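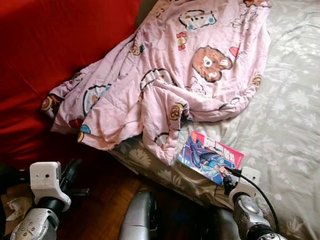 Pink blanket with a cartoon bear print.

Collecting the pledge

A sponsored event produces two totals. The first is what people said they would give, and the second is what reaches the bank. Most small charities publish the first on the night and discover the second over the following months. Kositance, a respite charity that runs a sponsored stair climb in Brivholm every October, has been keeping the two figures in separate columns and has changed its sponsor form as a result.

The climb takes place in the Çınar building, an office block whose owners lend the east staircase from early morning until the cleaners come in. Climbers go up on foot, come down by lift and are counted at the top landing. Sponsors can pledge a fixed sum or a rate per ascent. Until recently the rate was the default on the form, and it was the source of most of the trouble.

A rate pledge can't be charged when it is made. The amount depends on a count that doesn't exist yet, so the charity has to hold the sponsor's details, wait for the landing sheets, multiply, and then ask for the money. Each stage loses people. Cards expire, and email addresses copied from paper forms turn out to be wrong. Some sponsors had the number of ascents in mind as something modest and are surprised by the sum. Few of them refuse outright. They leave the message unanswered, and the charity is reluctant to send a second.

Åsmund Ekström keeps the event accounts. When he went through the previous climb's records he found that fixed pledges paid by card at sign-up had come in almost in full, the exceptions being refunds for entries made twice. Of the rate pledges, 80 per cent had been collected by Christmas. The remainder stayed on the books as expected income until he wrote it off.

"The write-off was less of a problem than the timing," he says. "We had budgeted for a figure in November and we were still chasing it when the next budget was being drafted."

The new form offers a fixed sum first. The rate is still available, one screen further on, but it now asks for a ceiling, and the ceiling is authorised on the sponsor's card in the week of the climb. Once the landing sheets have been entered, the real amount is taken and the rest is released. The sponsor gets a single message giving the count, the rate and the sum. No further consent is needed, and nothing is taken above the ceiling.

The giving pages run on Goka, a small payments service which did not support ceilings when Kositance first asked. Pascal Fuchs wrote the change. The arithmetic was simple, he says, and most of his time went on what should happen when an authorisation lapses before the count is final. In the present version the sponsor is asked to confirm again and the pledge is marked as open. It is left out of the public total until it has been paid.
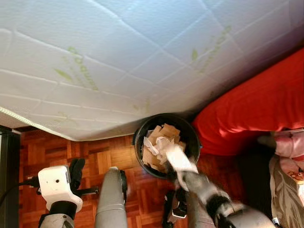
Issue 31

That last point caused some argument. A running total on a fundraising page is there partly to encourage the next visitor, and leaving out open pledges makes it smaller on the day. Climbers complained that their pages appeared to be going backwards when the old pledges were removed. Kositance now shows paid and promised money as two lines, with the paid line on top.

Paper forms remain. They are used mostly by older sponsors and in workplaces where one sheet goes round the office, and they bring in cash that would not otherwise be given. The sheet has been cut down to a fixed sum, a name, a postcode and a tick box for tax relief. The box used to sit at the foot of the page, where it was often missed. It is now on the same row as the sum, and a row without a full name is entered as an ordinary gift with no relief claimed.

At the last climb nearly 500 sponsors used the online form. Most took the fixed sum. Among those who chose a rate, 3 per cent were still open when the accounts for the event were closed, and Ekström has stopped entering any of them as income until the payment clears.

Fuchs would like to drop the rate altogether. Ekström is against it, on the grounds that several of the largest gifts come from employers who match by the ascent and have it written into their own rules. The next form will keep both, with the landing sheets typed in on the staircase by tablet so that charging can begin the same evening. The tablets have been tested as far as the lift lobby, where the signal stops.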